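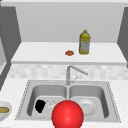

Handout 5: Trying out the Minex kitchen simulator

Course: Robots at Home, Brodport evening program
Read before the lab on 4th August

What we're looking at

Minex is a simulation package sold by Filham. You get a set of rendered kitchens, a hand you steer around in them, and a recorder that saves what you did so a robot policy can learn from it. I've been running the trial license since March and we have to decide if the department pays for the full one, so this handout is half notes and half me thinking out loud.

The red ball is the hand. You don't get fingers on screen in the default view, just the ball, and I know some of you will hate that (I did for the first evening!). Fingers can be switched on under Display, but leave them off for the first run so we all start from the same place.

The sink task

We'll use kitchen 2613, the one with the double sink. The plate is in the right basin and the clear glass is over on the left, next to the black thing. Your job is to get the plate out and onto the counter, then do the same with the glass.

Start with the plate. It's flat and white against gray, so it's easy to find, and the raised rim gives you something to aim for. The glass is another story – it's see-through, it's drawn very faintly, and it nearly melts into the bottom of the basin. Go slow. If you lose it, change the view angle before you move the hand.

Also watch how much the ball hides. When it's hovering at the front of the sink it blocks part of both basins, and you can end up steering by memory. I'd back off, look, then go in again.

Leave the yellow bottle up on the shelf alone for now. We come back to it in lab 3.

What I like

Setup is quick. Resetting a kitchen takes one key, and a reset puts everything back exactly where it was, which is a huge relief if you've ever rearranged real dishes between trials. The shading is good enough to judge depth most of the time. Playback is great too – you can scrub through your own run and wince at it.

What I don't like

The manual is thin. Grip strength gets 2 paragraphs and neither one says what the units are. Contact sounds are missing. And the license is per machine, so the lab room would need several.

How it compares

Last year we used Doolan, which is cheaper and looks it. Doolan shows the full gripper from the start and its manual is much better, but clear objects were close to useless in it. I'm leaning toward Minex, mostly for the playback.

To hand in

Your 2 best recordings, plus half a page on where you lost sight of something and what you did next. Rough notes are fine. Put the kitchen number in the file name, please.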